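Speaker notes — "Sorting after the arm: what changed at the Damasceno laundry"
June 9, 2024
Slot: 22 minutes, then questions. Seema Vishwakarma is on the second microphone for the operations part.

**1. Opening (no slide)**

Say who we are. I run the process side at Favis. Seema supervises the sorting room at Damasceno, a contract laundry that handles garments and small household textiles. The arm is a Panda, running our picking software, Utus.

State the limits up front. One site, one arm, one shift pattern. I will report what happened to the work. I have no labor market forecast and will decline to give one if asked.

**2. The job before October**

Baskets arrive from the dryers. A sorter takes out one piece, looks at it, decides on a category, and puts it in the right lane. Repeat for the whole shift.

Three separate actions are in there, and the old job sheet called all of them "sorting":
- separating one piece from a pile
- recognizing what it is
- deciding what to do with it if something is wrong

Slow down here. The rest of the talk depends on this split. The arm was bought for the first action only. It does a small part of the second and none of the third.

Staffing at that time: 15 people across the two shifts. Rotation every two hours, on paper. Seema will say how often the rotation was kept. (Let her say it. It is her number to give or withhold.)

**3. Why a basket is hard**

Rigid parts have a shape the software can look up. Cloth does not. A shirt in a basket is a mound with folds, and the print on it breaks at every fold. An edge in the camera view may be the hem, a crease, or a line in the pattern.

Point at the lettering and let people try to read it. Most of the room will get a few letters. Then ask where the garment ends.
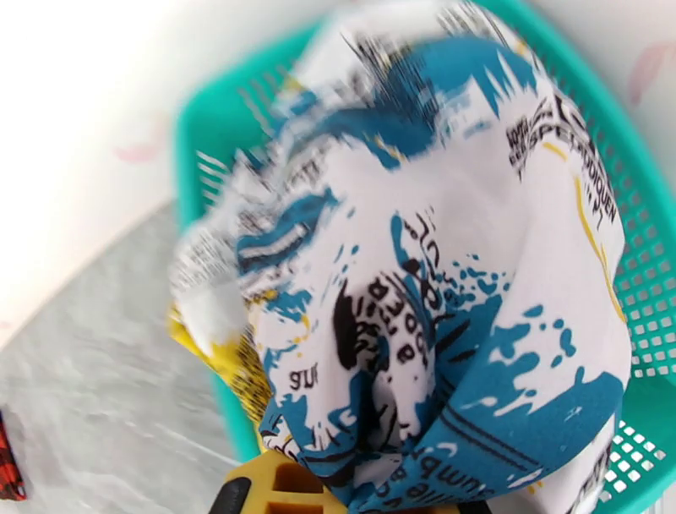 *Wrist camera view: printed white and teal fabric in a turquoise basket, with a second, yellow piece underneath.*

Two things to draw out, in this order.

First, the yellow piece. Only a little of it shows between the white cloth and the basket wall. A person sees two items at once and pulls the top one. The software has to decide whether yellow is another item or another panel of the same one. With prints as busy as this, color alone is a poor guide.

Second, the blur. The streaks are on the top and left of the cloth, and the lower right is sharper. Utus scores a camera view before choosing a grasp point, and blurred areas score low. On the floor this shows up as a pause. The sorters noticed the pauses in the first hour and asked about them. We had not put them in the training material — that was an error on our side.

**4. What the arm does now**

Keep this short. The audience has seen pick-and-place before.

The arm takes the top piece out and lays it on the inspection table. If it lifts two pieces together, a sorter separates them. If it fails to get a grasp on the third try, it stops and turns on a light. A sorter then reaches in by hand and loosens the pile, with the arm in its parked position. The parked position is enforced by an interlock on the gate. Expect a question on this from the safety people in the second row.

Volume on the last logged day: 3296 pieces through the station. Say plainly that this is one day, and that hand sorting on a good day has gone higher.

**5. What changed for the people (Seema)**

Hand over. Her points, agreed in advance:

- Headcount on sorting is 13. Two people moved to repairs and tagging. Both had asked for the transfer before the project started, so it should not be credited to the arm.
- Reaching down into baskets is much reduced. Standing still is increased. Shoulder complaints went down and foot complaints went up. Mats were ordered late.
- The pace is set differently. Before, a sorter could work fast and then slow down. The arm feeds at one rate. Several people dislike this, including some of the best sorters, whose skill was speed.
- Talking across the table is harder. The station faces one way. The layout drawing had no line for conversation.
- New tasks with no name on the old job sheet: clearing a stopped pick, separating doubles, marking a bad grasp on the screen. Marking grasps is skilled work. It was unpaid as a skill until the grade was revised.

If she runs over, let her. Cut section 6 to the first paragraph.

**6. Who decides the settings**

Elaine Caldeira, the site manager, gave sorters access to the feed rate within a fixed band. Our default was supervisor only. Her change required a small edit to Utus and one meeting that was longer than the edit.

The effect we can report: shifts lower the rate after the meal break and raise it late. Total output over the shift is inside normal variation. We have kept her setting as the default for new sites.

Not solved: marked grasps are used to retrain the picking model. The sorters who mark them do not see what came of it. A weekly printout was tried and dropped. Seema wants a note on the screen itself. It is on the work list, with no date.

**7. Questions we should expect**

*Will the arm learn to fold?* Not planned at this site.

*Was the union consulted?* Yes, before installation on safety and after installation on grading. The second should also have been before.

*Payback period?* Elaine holds the figures. Refer to her; she is in the room.

*Can it handle delicates?* They bypass the station and are sorted by hand at the old table — the one by the window, which is still the most requested position on the rota.

Leave the contact slide up while people come forward.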